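Tirner Sales Coaching: Frequently Asked Questions

Who runs the program?
Kinga Virág and Aminu Anozie. Kinga sold home water filters through a direct sales company before she started coaching. Aminu handles the email and advertising lessons.

Do I have to be in network marketing to join?
No. Most members are, but we also have people who sell insurance or run a small online store.

How long does it take?
The course has eight modules and most people finish in roughly six weeks. You keep your login after that.

Are the calls live?
Yes, every Tuesday at 7 p.m. Recordings go up the next morning. If you miss one, send your question ahead and Aminu will answer it on the call.

Will you promise me a certain income?
No. What you earn depends on your product, your hours and how many people you talk to. Be careful with any coach who gives you a number.

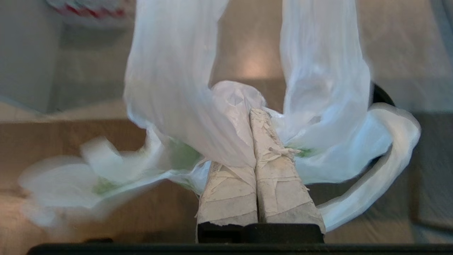 Can I get a refund?
Yes, as long as you have opened no more than five modules. Write to the help desk from the email address you signed up with — we can't look up an order by name alone.

Do I need to buy ads?
Not to start. Modules 1 through 5 use only free methods. Paid ads come up in module 6, and you can skip it.

Can I share my login with my team?
No, each login is for one person. Ask us about the Verndale team plan.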